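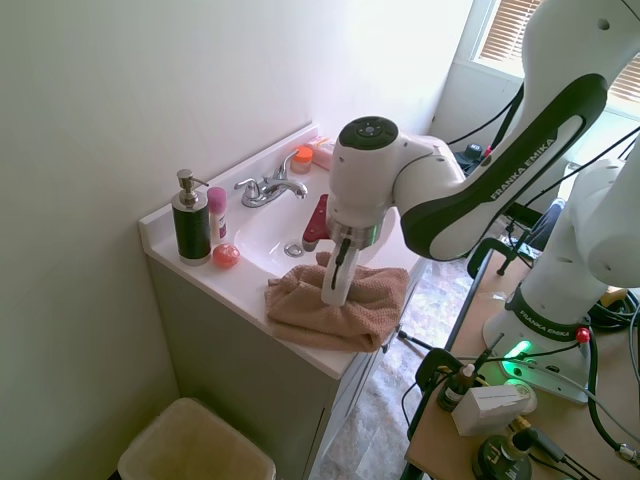
A tan towel on a bathroom counter beside an oval sink.

Juvdale sets repair deadline for leaks in rental bathrooms

1/7/20

Landlords in Juvdale will have 14 days to fix a reported leak in a rental bathroom under a rule the City Council passed Tuesday night.

The rule covers sinks, tubs, showers, toilets and the pipes that serve them. It takes effect in July and applies to apartments, duplexes and single-family houses rented for 30 days or longer. Hotels and short vacation stays are not included.

City code already says rental plumbing must be kept "in working order," but it has never said how fast a repair has to be made. Tenants who called the city about a slow leak were usually told to write to the landlord and wait. An inspector would come out only if there was a risk to health or if water had reached another unit.

Council member Abla Smadi, who wrote the rule, said the old wording left inspectors with little to work with.

"A faucet that drips still turns on and off, so a landlord could say it was in working order," Smadi said before the vote. "Meanwhile the cabinet under it is rotting and the tenant has a bowl in there catching water. We needed a date on the calendar."

The clock starts when the tenant gives written notice. A text message or an email counts, as long as it says where the leak is and the tenant keeps a copy. A phone call does not. Smadi's first draft would have allowed calls, but the city attorney's office said they would be too hard to prove later.

If the leak is not fixed by the deadline, the tenant can ask the city for an inspection. The landlord then pays for the inspection and gets a repair order. Fines can follow if the order is ignored. The council left the size of the fines to the yearly fee schedule, due for a vote in the spring.

Anything that sends water through a ceiling or into an electrical fixture still falls under the emergency rule, which calls for a response by the next day. That has not changed.

Most of the public comments on Tuesday came from renters on the east side, where many of the older buildings still have their first set of pipes. Ruba Khasawneh has rented a two-bedroom apartment on Coldwell Street for nearly nine years. She told the council she reported a leak under her bathroom sink last spring and did not see a plumber until after Labor Day.

"They were polite every time I called," Khasawneh said. "They said it was on the list. I moved everything out of the cabinet and I put a towel down every night and changed it every morning. By the time the man came, the floor of the cabinet was soft enough to push your finger into."

She said the repair itself took less than an hour. The cabinet has not been replaced.

Other speakers talked about mold, higher water bills and damage to their belongings. One man brought a stack of bills held together with a binder clip and read from several of them. A woman who rents the lower floor of a duplex said she liked her landlord and did not want to get him in trouble, but that she would like her tub to stop running.

Property owners were split. Tarek Chidiac, who runs Chidiac Property Management with his sister, said his company could meet the deadline in most cases and already does. His worry was parts.

"In some of these buildings you have a valve that hasn't been made in a long time," Chidiac said. "You can shut the water off and cap it, but is that a repair? I would like the city to tell me that before I get a letter."

The council added an extension to answer that point. A landlord who has ordered a part can get up to 30 days in all, counted from the tenant's notice, if the landlord sends the city a copy of the order and has stopped the leak in the meantime. Stopping the leak cannot mean leaving a unit with no working toilet or no place to wash. If it does, the landlord has to offer the tenant another unit or pay for a place to stay.

That last part drew the longest discussion of the night. Council member Nizar Nimri said he supported a deadline but thought the housing requirement would fall hardest on people who own one rental and live in the other half of the building.

"A big company moves the tenant down the hall and that's the end of it," Nimri said. "Somebody who owns a duplex and works at the school doesn't have a hall."

Nimri asked to limit the requirement to owners with six units or more. The change failed. He then voted for the rule as written, saying he would bring the question back if small owners ran into trouble after the first winter.

Inspectors will take on the new work without added staff for now. Dilani Mollah, who heads the city's housing inspection office, said she expects a rush of requests in the first weeks and a steadier pace after that. Her office will handle them in the order they come in, except where a child under the age of six or a person with a breathing problem lives in the unit. Those go to the front.

Mollah said tenants should not wait until July to report a leak. Notices sent before the rule takes effect will not start the clock, but they help an inspector see how long a problem has been going on. She also asked renters to look inside the cabinet under the bathroom sink now and then, feel along the back wall and the bottom, and wipe the pipes with a dry paper towel.

"People find it when it smells," she said. "By then it has been leaking for a while. If the paper comes away wet, write to your landlord that day."

The rule does not cover clogged drains, low water pressure or fixtures that are worn but not leaking. It does not cover kitchens either, which surprised some in the audience. Smadi said kitchens were left out because many kitchen leaks come from dishwashers and refrigerators, and in Juvdale those often belong to the tenant. She plans to write a separate rule for kitchen sinks and supply lines later this year.

Damage caused by a tenant is handled differently. The landlord still has to make the repair by the deadline but can bill the tenant for it, with a written estimate or invoice. Tenants who disagree with a bill can take it to the city's rental mediation program, which is free. Landlords may not hold off on the work while a bill is being argued over.

The rule also bars a landlord from raising the rent or ending a lease because a tenant reported a leak. State law already gives renters some protection of that kind, and the new language repeats it in the city code so that inspectors can point to it in a repair order.

Owners of buildings that are due for full plumbing replacement can apply for a longer schedule. The largest of these is the Rarkon Apartments on the east side, where work on the supply lines is set to begin once the weather warms up. The owner, Zondness Residential, asked in a letter that buildings under renovation be left out of the rule altogether. The council said no, but agreed that a building with an open permit can follow a written plan approved by Mollah's office. Leaks in occupied units still have to be stopped within the regular deadline while the larger job goes on.

A spokesperson for Zondness said the company was reviewing the rule and would meet with residents at Rarkon before work starts.

The housing inspection office will mail a one-page summary to every registered rental owner in the spring. A sample notice that tenants can fill in and send will be put on the city website and kept at the front desk of the library. Both will be printed in English, Spanish and Arabic.

In other business, the council put off a vote on parking at the Mill Road ball fields and approved the purchase of a used street sweeper. The next regular meeting starts at 6 p.m. in the lower level of City Hall. Use the side entrance - the front steps are closed for repair.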